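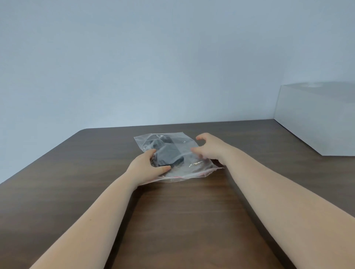
Stikia to close Dradonico furniture plant, move table line to Flollis

Furniture maker Stikia will close its Dradonico plant in March and move production of its dining and office tables to its larger site in Flollis, the company announced.

The closure affects 59 employees. Stikia said all of them will be offered jobs in Flollis, and that those who decline will receive severance pay based on years of service. A shuttle bus will run between the two towns for the first 2 years, leaving Dradonico at 5:30 a.m.

The Dradonico plant opened as a chair workshop and switched to tables after Stikia bought it from Csizmadia, a family-owned lumber business. Csizmadia still supplies most of the hardwood used there and will continue to do so after the move. Its sawmill employs nearly 100 people and is not affected.

Stikia said the older building needs a new roof and a new dust collection system, and that the cost was too high for a plant turning out 400 tables a month. The Flollis site already has room for the sanding and finishing equipment, which will be moved in stages starting in February.

The building will be put up for sale. The town has asked for a meeting with the company about its future use – the property is zoned for light industry only.

The factory outlet next door will stay open until the remaining stock is sold. Orders already placed will be delivered as scheduled.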